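How Does a Vacation Cottage Work?

4 September 2022
By the Cadow Kids' Pages team
Reading time: 5 minutes

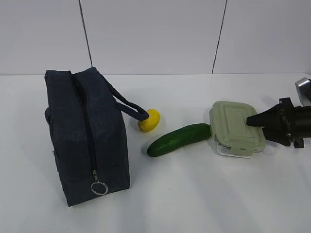 Whose house is it, anyway?

Last summer my family stayed in a little stone cottage in a village called Numavcombe. It had a blue front door, a squeaky gate and a bathtub with feet. On the first night I lay in bed and thought, hang on, whose bed is this? Somebody owns this pillow. Somebody picked out that lamp with the ducks on it. Where are they sleeping?

So I started asking questions, and I kept asking them until I had filled half a notebook. I'm going to share the best bits with you.

A vacation cottage (some people say "vacation rental") is a house that you borrow for a short time and pay for. You might have it for a weekend, or a week, or even longer if you are very lucky. The person who owns it is called the owner, and you are called the guest. When you go home, another guest comes along and borrows it after you.

Our owner lived in a different house at the other end of the village. Some owners live next door, and some live hundreds of miles away and only visit their cottage a few times a year. Plenty of them have never met the people who sleep in their beds, which I think is pretty strange and also pretty trusting!

How do you get one?

You can't just turn up and knock. First, somebody in your family has to book. Booking means telling the owner which days you want and promising to pay.

Every cottage has a calendar. When a family books a week, those days get filled in and no one else can have them. If two families were given the same week by mistake, that would be called a double booking, and there would be a lot of grumpy people standing on the front step with suitcases.

When you book, you usually pay a piece of the price right away. It's called a deposit. Say a short stay costs 100 dollars and the deposit is 10 dollars. You hand over the 10 dollars now, and you still have 90 dollars to pay before you go. (A real stay normally costs more than that, but I like easy numbers.) The deposit tells the owner that you mean it. If you change your mind later you might not get it back, so check the dates with everybody first. Yes, even your big sister who has swim practice.

What does "sleeps five" mean?

I giggled when I first read this one. I pictured the house taking five naps.

What it means is that the cottage has enough beds for 5 people. Our cottage had a double bed for two, a pair of bunks for two more, and a sofa in the living room that folded out for one. Two and two and one makes five. I got the top bunk, in case you were wondering.

You aren't supposed to squeeze in extra people, even if your cousins are very small. There are safety reasons, like making sure everyone can get out quickly if the smoke alarm goes off, and the owner needs to know who is staying.

Here are some other words you might spot when a grown-up is looking at cottages:

Self-catering — you cook your own food. There's a kitchen with plates and pans in it, and no waiter. My dad made pancakes three days in a row.

Linens — sheets, pillowcases and towels. Some cottages have them waiting for you and some ask you to bring your own. It's worth finding out before you leave. We once stayed at a place called Talavera and dried ourselves on T-shirts.

Utilities — water, electricity and heat. Usually they are part of the price.

Off-season — the time of year when fewer people go on vacation. It's often cheaper then. September is off-season in a lot of beach places, once school has started again.

Changeover day, the busiest day of all

This is my favorite part of the whole business, and most guests never see it.

Lots of cottages have one day each week when the old guests leave and the new guests arrive. The old guests might have to be out at 10 in the morning, and the new ones might be allowed in at 3 in the afternoon. In between, there are 5 hours to make the house look as if no one has ever dropped toast in it.

The cleaner strips every bed and puts on fresh sheets. Then there's the bathroom, the oven, the floors and the trash. Somebody looks in the fridge for old cheese. Somebody checks the light bulbs, counts the forks and looks under the beds, where there is nearly always a sock.

I asked a cleaner in Numavcombe what people leave behind most, and she said phone chargers, and after that, teddy bears. She keeps a box. The bears get mailed home.

If the cleaner finds something broken, it has to be fixed or swapped fast, before the next family pulls up. So if you break a glass on vacation, tell a grown-up so they can tell the owner! It's much kinder than hiding it behind the cereal. Owners expect a glass to get broken now and then.

How do you get in?

Some owners meet you at the door and show you how everything works. Others leave the key in a tiny locked box on the wall, and send you a secret code to open it. Our box was stiff and my mom had to have several tries at it in the rain. I was not allowed to help, even though I knew the code by heart.

Once you're in, look for the house book. It's a folder that tells you how to work the shower, which day the trash goes out, where the playground is and who to call if the lights go off. Ours had a whole page about a cat who would come to the back door and pretend to be starving. He came on the first evening. We had been warned, and we still gave him some ham.

Why do people do it?

For owners, it can be a job, or a way of helping to pay for an old house that needs a new roof. For guests, it's nice to have a kitchen and a yard and a door you can shut. You can eat breakfast in your pajamas, and you can't always do that in a hotel. On the other hand, a hotel makes your bed for you, and in a cottage you have to do the dishes. My brother thinks hotels win. We have argued about it a lot.

There are people in some villages who worry about it, too. If too many houses are for visitors, there may not be enough left for families who want to live there all year and send their kids to the school. Some places have made rules about how many vacation houses are allowed. It's a tricky question and grown-ups don't all agree.

Something to try at home

Make a house book for your own home! Pretend that a family is coming to stay and they have never seen it before. Which tap is the tricky one? Where are the spare blankets? What should they do if your dog steals a shoe? I made one for our apartment and it came to 10 pages, and three of them were about the toaster.

More from the Kids' Pages
What is a campsite?
How do hotels wash all those towels?
Why is it cheaper to go away in September?
A night on the sleeper train to Darnaldale
What does a travel agent do all day?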